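Valentin Oprea
1/30/19

1/ We got the last of the Wukau fence quotes back today. The boundary is 1,440 metres and I've been putting it off for two years.

2/ Nelu Buzatu quoted with steel posts. The other mob quoted treated pine. Steel is dearer by $1,816 and I'm going with steel. Pine rots at ground level on our side of the creek.

3/ Old wire comes out first. Some of it is barbed and grown into the trees, so that's a job for cutters and patience. 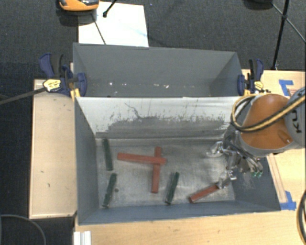 4/ Gates are what I keep changing my mind on. The one onto Hurkik Road has to take the ute and trailer, the rest only need to take the mower. Colour is down to red or dark green, same as the blocks in the metal bin. I'm leaning green for the paddock gates and red for the road one so the courier stops driving past it.

5/ Council doesn't need a permit for rural fencing under their height limit. I rang and checked. Get the name of whoever you speak to.

6/ Neighbour is paying half of the shared side. We put it in writing, one page, both signed.

7/ Work starts in June if the ground isn't too soft. Will post costs when it's done.

Filed under: Fences, Sheds & Yards
Contact | © 2019 Valentin Oprea | Back to top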